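Ticket 932 – supply room / sorting bin overfull, items not matching list
Opened by: Marion Carnegie
Assigned: Branislav Vondráček
Priority: low (was medium, see below)
Status: closed

Tues 8:40
Small items bin by the old TV won't take the divider insert anymore. Tried twice. Insert is the Kullolix one, the four-slot, it used to drop right in. Now it catches on something at the back corner and rides up on one side. Also the bin list on the Stisum sheet says 20 items and I can't get the sheet to agree with what's in there. Can someone look before the Ondrejka order goes out. Not urgent urgent but today.
– MC

Tues 9:15
Looking. Which bin, green rim or the gray one? Sheet has both under the same code.
– BV

Tues 9:20
Green rim. White inside. Gray one is fine, leave it.
– MC

Tues 10:05
OK went through it quick. Things tried so far:

Pushed insert straight down, no go.
Turned insert around, worse.
Took insert out, checked for warping on the table. Flat. Not the insert.
Checked rim for cracks. None I could find.

So it's the contents. Too much stuff standing up, not enough lying flat. The tall stuff has to go in first and it looks like it went in whenever. Insert needs a clear floor under all four slots or it rocks.
– BV

Tues 10:30
Makes sense. Who put the last lot in? Doesn't matter. Do we have a rule for what goes in this one? I thought it was desk stuff only, pens and erasers and so on. Somebody's been using it as the everything bin.
– MC

Tues 10:50
No rule on the sheet. Just says "small, mixed". That's the problem right there. Small green carton with the jungle leaves on it and the big Chinese lettering is not on the list at all. Blue container has a label and barcode sticker, so that one should be easy to match up. Marker and eraser are listed. Red card box with the cartoon, can't find a line for it. Will pull them one at a time and write them down as I go, then send you the ones with no line.
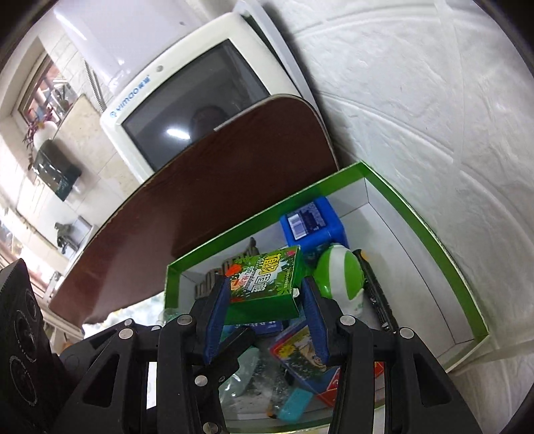 Can the divider insert be used in a bin that also holds taller containers?
Put the tall pieces in the gray bin or along the back wall with the insert trimmed to leave a gap. With the four-slot at full size, everything has to sit lower than the slot walls.

Tues 11:40
Update. Emptied onto a tray, wiped the floor of the bin, insert drops in fine with nothing in there. So confirmed, bin OK, insert OK. Putting back in this order:

1. Cartons and card boxes, flat, left two slots
2. Eraser and anything else that small, front right
3. Marker, laid across back right, not leaning
4. Clear plastic bag goes last, on top, squeeze the air out first or it springs back up

Blue container goes to the gray bin. Too tall standing and I don't want to lay it down without knowing what's in it.

The coiled metal thing – what is it? Ridged, silver. Not on the list. It was way down at the side and I think that's what the insert was catching on. Left it on the tray.
– BV

Tues 12:10
No idea on the coil. Ask Condau, they dropped off that mixed lot in December and half of it never got a line. If they don't want it put it with the hardware, not back in the green bin please.

Carton with the leaves, add a line. Call it "carton, green, small" for now. Same for the red one, "card box, red, cartoon". Don't open either, I'll check whats inside when I'm down there.
– MC

Tues 1:25
Lines added. Condau say not theirs, so coil is in hardware, top tray. Sheet code was the other half of it btw. Green and gray were sharing 3000, so anything logged to one showed up in both, thats why your count never came out. Green stays 3000, gray is now 94. Relabeled the gray one with tape, proper label when the printer has a roll in it.
– BV

Tues 1:40
Checked the sheet, matches now. Insert sits level? Lid?
– MC

Tues 1:50
Level. Never had a lid for this one as far as I know. Sheet says lid Y, changed it to N.

Also while I was at it, the round green and white thing. Ball or a cap off something, couldn't tell. Front right slot with the eraser, logged as "round, green/white". If anybody is missing a cap, look there first.
– BV

Tues 2:15
Fine. Changing "small, mixed" to "desk items + small boxes, nothing taller than insert". Dropping to low and closing. Still open for someone else: label roll for the printer, separate ticket pls.
– MC

Closed 2:20
Resolution: bin repacked, tall container moved, duplicate code fixed
Parts used: none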